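餐具筒

餐具筒，又称筷子筒、筷笼、筷子篓，是竖直存放筷子、勺子、叉子等细长餐具的敞口容器，多置于灶台、水槽边或餐桌上，也有挂在墙面或吸附在瓷砖上的式样。筒内通常用隔板分成几格，筒身或筒底开有小孔，用来沥水和通风。中国家庭常把筷子和勺子一起放在筒中，汤勺、漏勺等较长的厨具有时也插在里面。

目录
1 名称
2 结构
3 材质
4 存放的餐具
5 使用与清洁
6 选购
7 参见

名称

“筷笼”一词多见于南方，早年指竹篾编成或陶土烧制、钉在灶间墙上的容器，背面平，正面鼓出。“筷子筒”通行较广，不分形状。商品标签上还有“餐具收纳筒”“沥水筷子盒”等叫法，其中“筷子盒”容易和带盖、平放的长条盒混淆，后者属于另一类器物，见“筷盒”条。

结构

常见的塑料餐具筒由外筒、隔板和接水盘三部分组成。外筒决定容量，隔板决定分类，接水盘收集从餐具上流下的水。也有些产品不设接水盘，筒底直接架空，水流到台面或水槽里。

开孔的位置有底部、前壁下段和侧壁上段几种。底孔负责排水，前壁的孔主要帮助空气流动，使筷子下端较快干燥。侧壁上段的镂空常做成花形，兼有装饰作用。孔的大小需小于筷子尖的直径，否则筷子会从孔中穿出，卡住后不易取下。

分格一般为两格到四格。格子宽度相同的，可以随意调换用途；宽度不同的，窄格放筷子，宽格放勺子。Clukonska牌的一种三格筒，中间一格净宽42毫米，标明供放置汤匙使用，两侧稍窄。

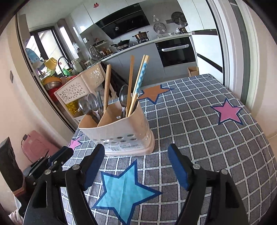

有读者在讨论页留言说，分格对筷子意义不大，家里人洗完碗总是哪一格空就插哪一格，反倒是长柄勺必须单独占一格，否则拿一根筷子会带出一把勺子。这条意见后来并入了“使用与清洁”一节。

材质

塑料餐具筒以聚丙烯为主，轻，不易摔碎，颜色多为白、米、浅粉、浅灰。长期放在灶边会沾油发黏，浅色的还会泛黄。塑料筒自重小，只插几把长柄金属勺时重心偏高，容易倾倒，所以不少产品把底面做得比筒口宽，或在底部加防滑垫。

陶瓷筒稳，表面施釉后容易擦洗，缺点是重，磕碰后边沿会缺口。老式陶筒不上釉，能吸收少量水分，但内壁难以刷净。

不锈钢筒多用冲孔板卷成，通风最好。焊缝处若处理不当会生锈，锈迹常出现在底圈内侧。金属勺放入时声音较大。

竹木筒现在多作餐馆桌面陈设，只放已经干燥的筷子。湿筷子插进竹筒，底部很快发黑。

存放的餐具

筷子是餐具筒中数量最多的物品。家用筷子以竹、木为主，另有合金、不锈钢和密胺材质。竹木筷有素面的，也有在上段加花纹的，花纹可以是漆面、印刷、热转印膜或套在外面的包层。带包层的筷子在接缝处容易进水，晾干所需时间比素面的长。

筷子放入筒中时哪一头朝上，各家习惯不一。尖头朝上的理由是入口的一端不接触筒底积水；尖头朝下的理由是取用时手不会碰到入口的一端。两种做法都很普遍，筒底干燥、双手洗净时差别不大。
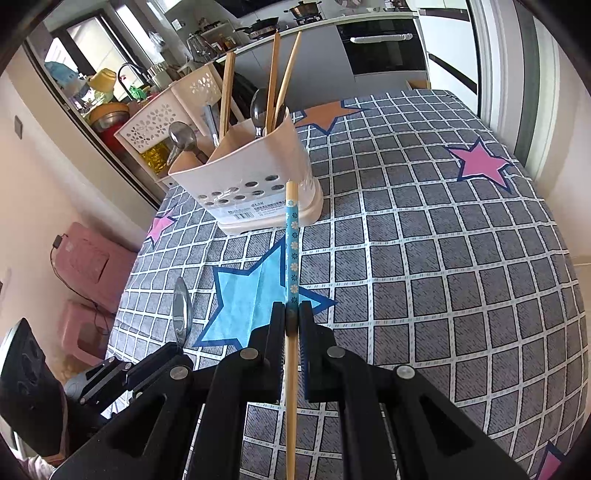 本页最后更新：12/12/2022

勺子分为进餐用的汤匙和盛菜盛汤用的大勺。金属汤匙一般勺头朝上插放，勺头露出筒口，水顺柄流下。如果勺头朝下，凹面会兜住水，也占去大半格的底面积。透明塑料勺和密胺勺较轻，与金属勺混放时常被压在下面，取出后表面有细划痕。

叉子齿端朝上时应放在靠后的格子里，有幼儿的家庭多改为齿端朝下。餐刀、剪刀和带刃的削皮器不宜放在敞口筒中。

长柄厨具能否放入取决于筒的高度和重量。筒高200毫米时，普通家用汤勺的柄可以插稳；再矮的筒就要靠墙放置。锅铲因铲面宽，插入后会遮住后面的餐具，多数家庭另设挂钩。

使用与清洁

餐具洗净后应先甩去或控去表面的水，再插入筒中。每格不宜插得过满，餐具之间留出空隙，空气才能上下流通。长勺单独放一格，可减少取筷子时互相钩挂。不同长短的餐具混放时，长的靠后，短的靠前。

筒底是最容易积污的部位。水垢、饭粒和洗洁精残留在一起，会形成滑腻的薄膜，颜色由浅黄转为灰黑。清洗的步骤如下。

把餐具全部取出，平摊在干净的布或托盘上，顺便挑出开裂、发霉、弯曲的筷子。
拆下隔板和接水盘，用温水加洗洁精浸泡。
用细毛刷刷洗格子的四角，孔眼可用牙签或细瓶刷逐个通开。
冲净后倒扣晾干，再装回隔板。
餐具按种类放回，湿的另行擦干。 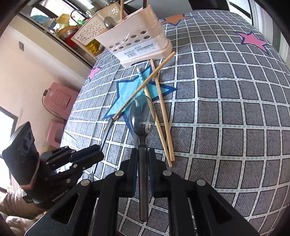 取出餐具的这段时间也适合给筷子配对。家中若有几种花色的筷子，单支遗失后往往仍留在筒里，日久便凑成花色各异的一把。可先按长度分，再按花纹分，剩下的单支留作搅拌、打蛋之用，或者丢弃。竹木筷表面起毛、涂层剥落或有霉点的，不再用于进餐。

清洗的间隔视厨房湿度而定。Skastadar家政讲习所的教材《厨房小件》建议每周洗一次接水盘，每月把整个筒拆开洗一次，梅雨季节缩短为一半时间；同书记有一种简便的检查方法，用白色纸巾在筒底擦一圈，纸上有灰色痕迹就应当清洗。

塑料筒一般不能用沸水烫洗，高温会使隔板翘曲，装不回卡槽。需要消毒时，按产品标签上所写的耐热温度操作。新筒贴在前壁的标签可先用吹风机低温加热再揭，残胶用食用油擦去，再以洗洁精洗净。不少人家一直不揭标签，日久边缘卷起，内侧会藏水，擦洗前壁时应留意这一处。

摆放位置以靠近水槽而又溅不到水的地方为好。紧贴燃气灶的筒容易沾油，也可能受热变形。移到餐桌上使用时，筒底应先擦干，或者带上接水盘，以免水渍留在桌布上。 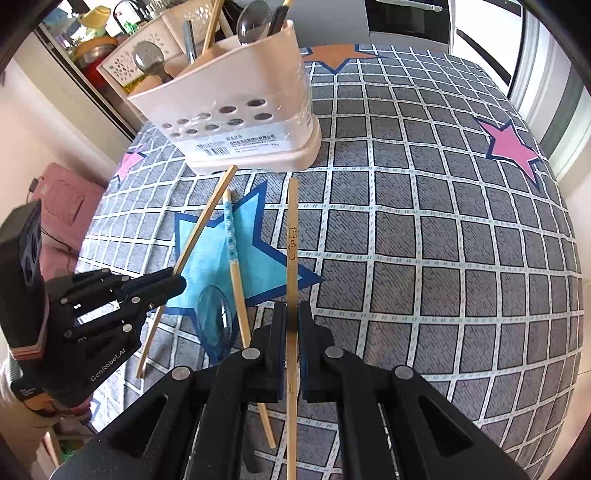
撰文：Kenna Gillies，家居器物类条目编辑

选购

选购时主要看三项：底部能否拆洗，孔眼是否贯通，空筒是否站得稳。底部与筒身一体成型的产品没有缝隙，但格子深而窄时刷子伸不到底。可拆的产品要试一试卡扣，反复拆装后松动的，提起时底盘会掉落。

孔眼边缘的毛刺是塑料筒常见的瑕疵，可用手指沿孔边摸一圈，有刺手感的会刮伤筷子的漆面，也会挂住抹布的纤维。侧壁花形镂空越细，越容易积油，灶边使用的应选孔形简单的。

重量可作参考。Plestovport出版的《桌边小器》把空筒重200克作为塑料餐具筒的下限，认为更轻的应当加垫或固定在墙上。对只放筷子的小筒，这个标准偏严。

容量按家中常用餐具的数量估算即可，不必把备用的全部计入。备用餐具擦干后放进抽屉或有盖的盒中，能保持得更干净。

壁挂式餐具筒依靠螺钉、粘胶或吸盘固定。吸盘只适用于光滑的瓷砖和玻璃，跨过砖缝就会漏气。粘胶式安装后需静置，待胶完全固化再放入餐具，时间以说明书为准。

参见

筷子
筷盒
汤匙
沥水架
抽屉分隔盒

分类：餐具｜厨房收纳｜塑料制品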